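Wednesday, July 3, 2024

Small metal bits on the bench, and how I stopped losing them

I've been putting this one off for ages because every time I sit down to write it I end up back out in the shed. But a few of you asked after the post in May (the one on hinges) how I keep track of the fiddly stuff when I've got a little mechanism in pieces, so let's get into it - gears, pegs, plates with a hole in the middle, all the things that love to roll under the freezer.

## Put a cloth down first

If you take one thing from this page, make it the cloth. I worked on a bare bench for years and I reckon I spent half that time on my knees with a torch. A metal part dropped on a hard top bounces, and then it rolls, and then it's gone. On fabric it mostly just sits where it lands.

My rules for the cloth, such as they are:

- Go dark. Dark grey is my favourite colour for it. Shiny steel shows up beautifully against it and you can see straight through the hole in a plate to check it's clear.
- Go big. It should cover pretty much the whole tabletop, right out near the edges. A little tea-towel-sized square is no good, the parts always find the bit you didn't cover.
- Don't fuss over creases. I used to iron mine (I know!). A soft wrinkle or two does no harm and will even stop a peg from wandering.
- Nothing fluffy. Old towels shed, and the fluff goes straight into the teeth of your gears and stays there.

I bought a felt one from Grullis when I started out and it was lovely to work on but it grabbed every metal shaving going. The one I use now is an offcut of plain heavy fabric and it shakes clean out the back door. 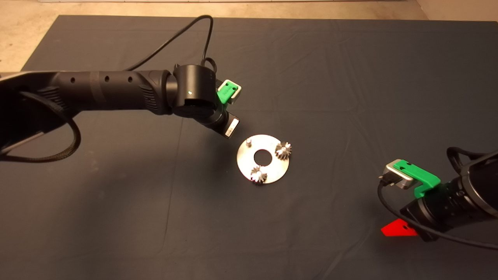
The other thing about a cloth is that it goes in the wash. Mine gets a cold cycle on its own with a bit of ordinary powder, after I've gone over it with a magnet. Please do the magnet first. I skipped it once and found a tiny grub screw in the rubber seal of the washing machine, and I was lucky it hadn't gone any further.

## One plate, one job

When I've got small gears out I like to keep them together with whatever they belong to. If there's a round plate in the mechanism, that plate gets to be the tray for everything that lives near it. You pick the plate up, the family comes with it, and you're not sorting through a jam jar of lookalikes later on.

A few things I've learned the slow way:

- Small bevel gears have pointy teeth and they'll bite you. Hold them by the flat faces if you can.
- If a gear is sitting out over the rim of the plate, move it in before you lift anything!! It's always that one that goes.
- Stand your pegs up if they'll stand. A peg lying down is a peg about to leave.
- Lift slowly and keep it low over the cloth, so that if something slides off it only falls a finger's width.

Sometimes you want the plate tilted to get the light onto it, and that's fine as long as the parts are properly fixed. If they're just resting there, leave the plate flat and move your head. My neck complains but my gears stay put.

## Cleaning brushed stainless

Brushed stainless looks smart until you touch it, and then it's all thumbprints. I've tried a stack of things. Warm water with a drop of dish soap on a soft cloth does nearly everything, then dry it straight away with a second cloth. Go with the grain if you can see one. For round pieces the brushing can go in circles or straight across, so have a proper look under a lamp before you start rubbing.

For the sticky leftovers from a label I use a dab of eucalyptus oil on a cotton bud. Smells terrific. Wash it off afterwards or it'll leave a smear of its own.

The Povberg polish a lot of people swear by is too greasy for my taste. It gives you a gorgeous shine for a day and then every speck of dust in the shed turns up to have a look. If the thing is going in a display cabinet, go for your life. If it's going back to work, soap and water.

For gear teeth, an old toothbrush, the softest one you've got. Brush out from the centre along the teeth, then give it a tap on the cloth tooth-side down and see what falls out. I was quite horrified the first time. 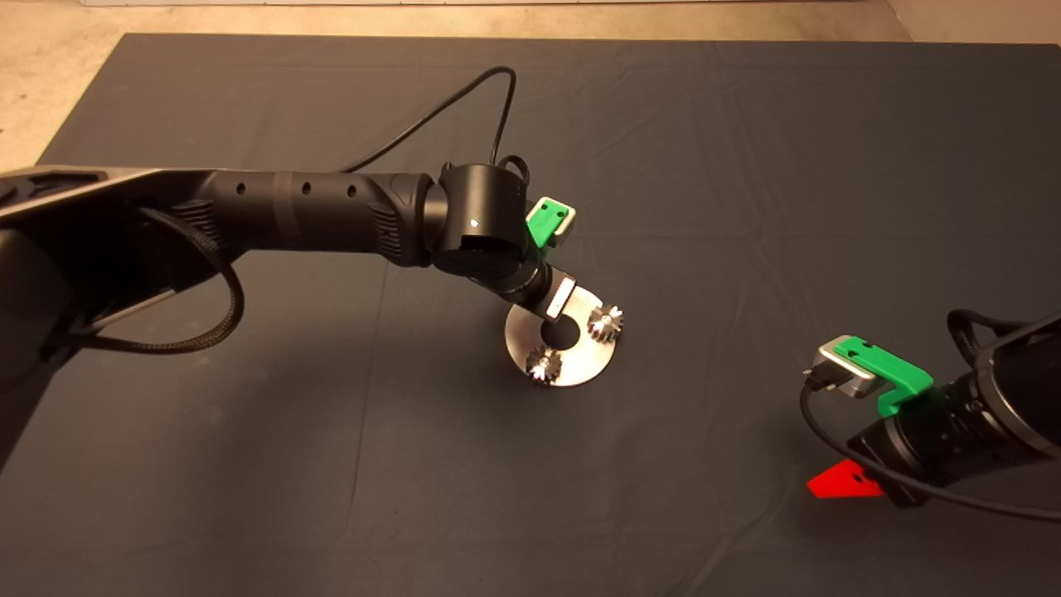
**Can I leave small steel parts sitting on the cloth overnight?**

I'd only do it if the cloth and the parts are both bone dry, since damp fabric holds moisture right up against the metal and even stainless can spot. If there's any doubt I tip them into a lidded tin and leave the cloth over the back of a chair.

## Keep your leads out of the way

Cables are the sneaky one. A lamp lead trailing across the work will catch your sleeve, and one tug later the whole job is on the floor. I bring mine in from the sides and up high where I can manage it, with enough slack to move the lamp about. Where one has to lie on the cloth, I keep it down in a corner, well away from the parts.

Velcro straps are great for this. I bought a bag of 57 of them from the Aguiar shop near us (odd number, I assume somebody's machine miscounted) and I've used them on everything from lamp leads to the tomatoes.

## Storing it all

I went a bit mad last winter and bought the big Riststead drawer unit, the one that claims to hold 1,000 small parts. Maybe it does. What I can tell you is that I use 4 of the drawers constantly and the rest are full of things I was sure I'd need - picture hooks, mostly, and keys to nothing.

If you're starting out, save your money and use muffin tins. Steel ones, so a magnet will grip underneath. Write on a strip of masking tape along the edge, and label it while the parts are still in front of you. "Small gears, left side" made perfect sense to me in May and is a complete mystery now.

Next time I want to get onto sharpening scissors, if I can find the stone.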